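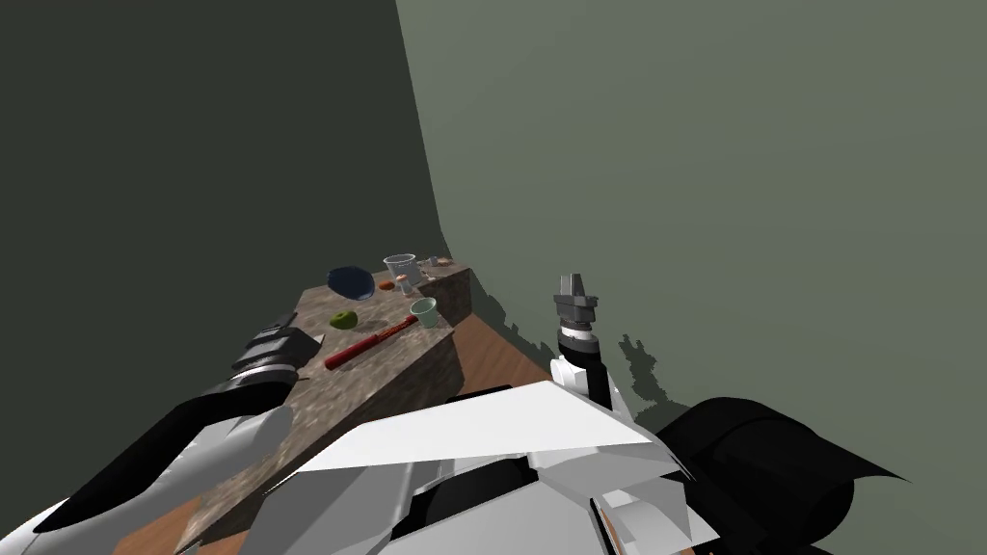 Cities > Planning > Guides

How to read a tall building application before the hearing

7 min read

A tall building application usually arrives as several hundred pages of drawings and reports, and most neighbors get a few weeks to look at it. You don't need to read all of it. You need to find the parts that say how high the building is, what it does to the street, and what the city is being asked to allow. Shadow is the easiest place to start because everyone already understands it. A robot arm throws a jagged dark shadow on a plain wall behind it, and a tower with setbacks and a crown does the same thing to the block next door. The shape on the ground depends on the outline of the building and the angle of the sun, and both are in the application.

I'll use the Masent tower in Hamville as the running case. It was filed in August on the old Berisha warehouse lot, and its documents are laid out the way most are.

Step 1. Find the real height

Look for the elevations, which are the flat side views of the building. The cover sheet for Masent says 38 floors and 143 meters. That figure is to the roof slab. The mechanical level, the screen around it and the mast are drawn above that line and labeled separately.

Write down two numbers: the height to the roof and the height to the highest fixed point. Then check which one the zoning code uses. In Hamville it is the roof, so the mast doesn't count toward the limit. It still shows up in the view from the river.

Step 2. Check the starting level

Heights are measured from a base level, and on a sloping lot the base level matters. It may be the sidewalk at the main door, the average of the four corners, or a survey datum. The note is usually in small type near the bottom of the sheet.

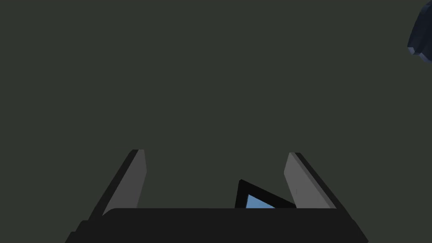 What if the plans give height in floors and no other measure? Ask the planning office for the section drawing, which shows each floor with its height, and add them up. Office floors are normally taller than apartment floors, so a floor count alone tells you very little.

Step 3. Read the shadow study

A shadow study is a set of maps with the building's shadow drawn at fixed hours. Check these things in order:

- The dates. You want the two equinoxes and the winter solstice. A study that only shows June makes every tower look harmless.
- The hours. Early and late shadows are the longest and are sometimes left off.
- The existing shadows. They should be drawn in a different tone, so you can tell what is new.
- The neighbors. Approved buildings that aren't built yet should be included.

If you live nearby, find your own roof on the map and follow it hour by hour. Write the times down. "We lose the sun from 1 to 3 in December" is more useful at a hearing than "it will be dark."

Step 4. Look at the base

People on the street meet the first few floors and rarely see the rest. Find the ground floor plan and mark the doors, the loading dock, the parking ramp and any stretch of blank wall. On the Masent plan the long side facing Cevolach Street had no doors at all in the first version.

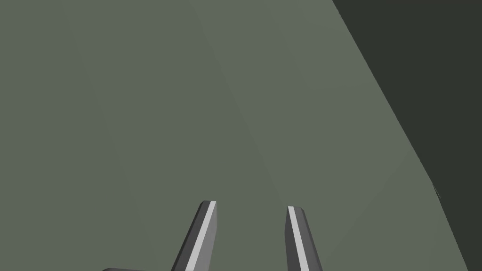 That side was mostly plant rooms and a substation, and the planning staff asked for some of it to move to the basement. The revised plan has 4 doors there and a small shop at the corner. Changes like that are common, and they happen early -- a comment sent in the first two weeks has a better chance than one read out at the hearing.

Step 5. Read the wind report summary

You can skip the method section. Go to the map of the ground around the building, where each spot is rated for sitting, standing or walking. Bus stops should be fit for standing. Cafe terraces should be fit for sitting. If a spot is rated only for fast walking, see whether a canopy or screen is proposed and whether it also appears on the architect's drawings. Sometimes it doesn't.

Step 6. List the exceptions

The application has to state every rule it wants relaxed. Masent asked for three: extra height, a smaller setback, and fewer parking spaces for its 286 apartments. Put each one on its own line with the page number and what is offered in return.

Step 7. Send your comment

Keep it to one page. Give the application number, your address, and the points in order of importance, each with a sheet or page reference. Ask for written confirmation and keep a copy.

Written by Costel Spahić. Last checked 10/25/25.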